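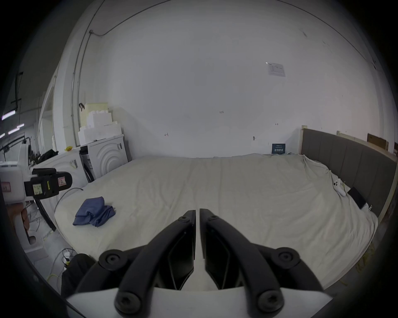

I've been swapping two-finger grippers on and off the same handle since February, and these are the tips I wish I'd had taped over the workbench. My two are a Nellar and a Sadine (the cheap one, sorry Sadine), and I test both on laundry and bedding – cloth shows up every bad habit a gripper has!

**Check the gap first.** Close the fingers slowly and hold them up to a window. If the gap is wider at the top than at the bottom, loosen the hinge screws a quarter turn, squeeze, and tighten again. My Sadine needed this after almost 20 grabs, the Nellar much later.

**Pinch a fold, never the flat part.** Come in low, let the tips straddle a ridge, then close. I do 29 pinches per gripper on the same shirt and write down the misses in pencil.

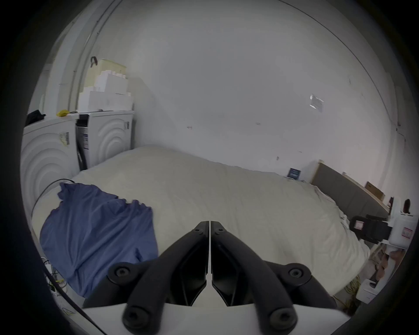

Then I do the whole lot over again on the bedding, which is a lot meaner. Thick covers push back and the tips slide right off if you hurry. Slow down and squeeze a bit longer than feels natural.

**Clean the pads.** Lint is the enemy. A damp rag is plenty, and skip anything oily – I ruined a set of Jollwood pads that way and I'm still mad about it.

**Thread glue on the hinge screws only.** Leave the little tip screws dry so you can change pads without swearing.

**Write your settings on tape.** I run my controller at 1000 for shirts and 2000 for anything quilted, and I forget which is which every single time.

Next up is the pair of rubber pads I ordered from Tạ. I'll put them on the Nellar first and run the same shirt again.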